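Visit notes: gripper trials at Mertens, Girndale

We drove out to Girndale on a Wednesday to see the test room Mertens runs on the ground floor of its old machine shop. Visitors can book a morning there and try grippers on their own parts before buying anything. We make small gear assemblies and have been loading one of our fixtures by hand for too long, so we brought a box of samples.

Three grippers were set up for us, each on the same model of arm. The first was a Clulley parallel gripper with flat steel jaws. It closes fast and repeats well, but the jaws marked two of our softer gears until the force was turned down, and after that one part twisted on the way to the fixture. The second was a vacuum head. It was fine on blanks and no use on anything with a bore, which we more or less expected.

The third was the Murnel, with tapered fingers and a grippy inner face. Setup took 19 minutes, most of it spent on the wrist camera. The stroke is shorter than the Clulley's, so large rings are out. For our small spur gears it was the one we kept going back to. We ran it through 605 picks before lunch and wrote down every miss. Most came from gears lying on top of one another in the tray, so a better tray would help more than a better gripper.

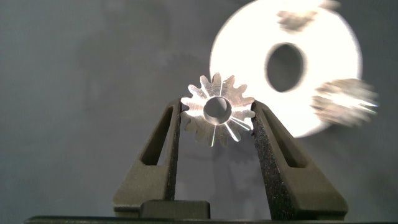 Wrist camera view on the Murnel: small spur gear held at the teeth, bore facing the camera.

The camera needs some thought. Shiny parts gave bright spots that confused the part finder, and the Mertens staff suggested a diffuser on the light. We tried a sheet of tracing paper and it did help a little.

The controller is the same for all three grippers, with a tablet for teaching points. Swapping tools is four bolts and a cable. Murnel quotes a finger life of about 2000 hours, which we had no way to check in a morning.

We left six gears behind for a longer run. Parking is at the back of the building, and the front door is kept locked, so ring the bell.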